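The check I mailed to the water district

I wrote a check for $61 in October and it cleared for $3,272. I've told this story enough times at work that I'd like to have it written down in one place, and a couple of people asked me what the steps were afterward, so those are in here too.

The check was for the water bill. I pay most things online, but the Rotden water district charges a fee for cards and I've never gotten around to setting up the automatic draft. I wrote it at the kitchen counter with a regular ballpoint, put it in the return envelope, and dropped it in the blue box outside the hardware store on Skundthorpe Avenue on my way home. It was after the last pickup, so it would have sat there overnight.

Nine days later my debit card was declined at lunch. I assumed it was the chip. When I got back to my desk I logged in to Hurora, my credit union, and saw the balance, and then I saw the check number. The image of the front was right there on the website. It was my check and my signature. The date was mine. The payee line had a man's name on it that I had never seen before, and the amount had been rewritten in handwriting that made a fair try at looking like mine. Whoever did it even crossed the sevens the way I do.

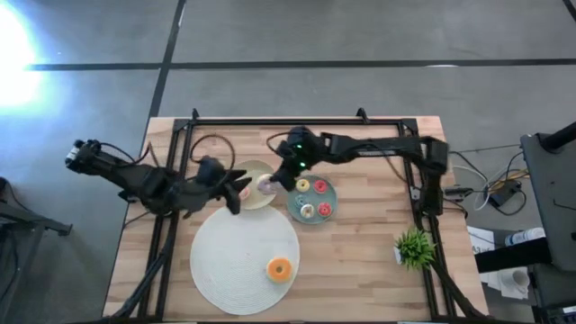

I called the credit union from the parking lot. The woman on the phone was calm and had clearly taken this call before. She froze the account while we talked, which meant I had no working debit card for the rest of the week, and told me to come in with a photo ID. She also told me to go through every check I had written in the last two months, and to do it before I came in.

That turned up a second one. I had mailed $470 to my sister's landlord in the same trip to the mailbox, to cover her deposit, and it hadn't cleared at all. I texted my sister. The landlord had never gotten it. My sister had been putting off telling me because she thought I'd forgotten and didn't want to nag.

So that was two checks, same box, same evening. I put a stop payment on the second one and it never showed up.

The report

I had never filed a police report before. I used the online form first, and it wouldn't let me finish because the amount was over their limit for online filing, so I drove to the station on a morning when I could go in late. There were three chairs and a window. I waited most of an hour.

The officer who took it down was polite and typed with two fingers. He asked whether I knew the name on the payee line. He asked whether anyone else had access to my checkbook. He asked me twice whether I'd given the envelope to anybody, and I understood why, but it still made me feel like I was the one being looked at. He gave me a card with a case number and said a detective would be in touch if there was something to follow up on.

I also filled out the mail theft complaint on the postal inspectors' website. It's a separate form and it asks for a lot of the same information. If you have to do this, keep the check image open in another window so you don't have to keep going back for the numbers.
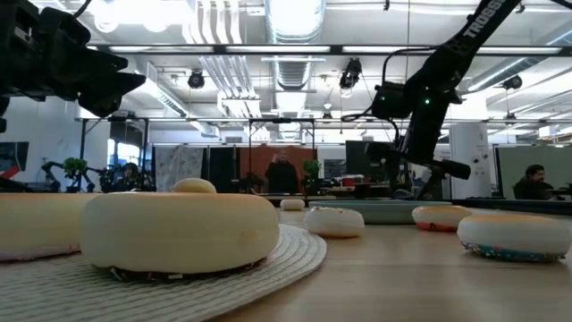

I didn't expect to hear anything. A little over two weeks went by, and then I had a voicemail from a Detective Seija Mäkelä, who works financial crimes for the county. She spelled her name out on the message, and I was glad she did. When I called back she told me that mine was one of a group of checks that had come out of that box and one other, and that they had found deposits into several accounts opened at different branches. She wouldn't tell me how many people they were looking at.

She did explain how it works, at least in general terms. Someone gets into the box, either with a stolen key or by fishing. The checks get sorted, and the ones worth using have the ink taken off. Then someone is paid to deposit them into an account in their own name — often a young person who answered a post online and thinks it's easy money. The name on my check was probably one of those. She said "probably" several times in that call.

I asked if he'd be arrested. She said charging decisions weren't hers to make and that these cases were slow. I have thought about him more than I expected to. I was very angry for the first week, and then it wore down to being annoyed about the paperwork.

Getting the money back

Hurora had me sign an affidavit in front of a notary at the branch. I closed the old account and opened a new one, and then spent an evening moving over the direct deposit, the car insurance, the phone, and the gym. I missed one, of course. It was the music lessons, and the teacher was nice about it.

The money came back in two pieces. They gave me $100 the day I signed so that I'd have something to get by on, and the rest was credited the following month, after the other bank had answered them. In between, I borrowed from my brother and ate a lot of takeout from Tiêu on a gift card left over from my birthday.

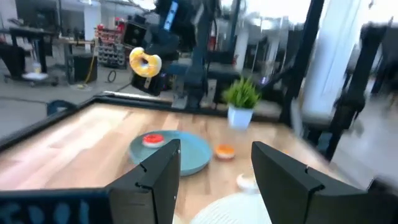 What I do now

I set up the automatic draft for the water bill. It took four minutes.

For the few checks I still have to write, I use a gel pen, since the ink is supposed to be harder to wash out, and I hand the envelope over at the counter inside the post office. The clerk there told me the lobby slot is fine too. If I use an outside box at all, it's in the morning before the pickup.

I turned on the alert that texts me whenever a check clears. It was sitting in the settings the whole time, and it would have caught this on the first day.

The box on Skundthorpe was replaced with one that has a narrower slot. Detective Mäkelä called once more to ask if I'd be willing to sign a statement confirming that the handwriting on the payee line wasn't mine. I said yes and mailed it back from inside the post office. I haven't heard anything since then. If there's a hearing I'll write about it.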